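Report on the Visit to the Pickering Furniture Works

Members of the Ganditz Office Planning Association visited the Pickering works of Drikier in February. The party was received by Denise Yeoman, head of production, who outlined the history of the site and its present workforce of 166.

The tour began in the timber store, where boards are rested for 7 weeks before cutting.

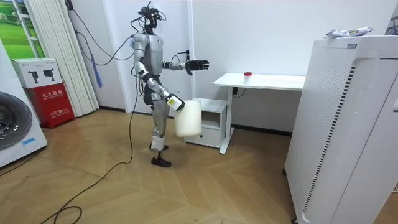 Ms. Yeoman explained that orders are cut in batches of 200 and that each batch carries one job card from the saw to the loading dock. Members asked about waste. Offcuts are sold to a local joinery school – an arrangement now in its sixth year.

In the finishing shop, Jade Penrose spoke on the Stukia line of office desks and on the difficulty of keeping edges even on curved tops. Sanding is still checked by hand.
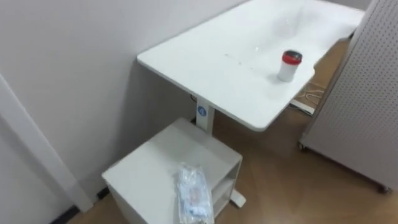
Volume 6, page 166

The afternoon was given to delivery and after-sales service. Damage in transit remains the most common complaint, and the firm has changed its corner packing twice. 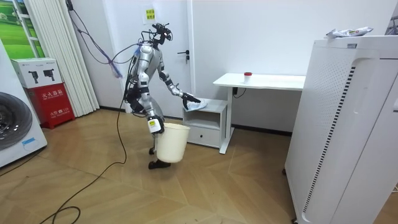
Discussion then turned to repair. Several members felt that spare parts should be held longer than the present term, and Ms. Penrose agreed to raise the point with the sales office. The Association thanks Drikier for its hospitality. Requests for the delivery notes should reach the secretary by April 10, 2020.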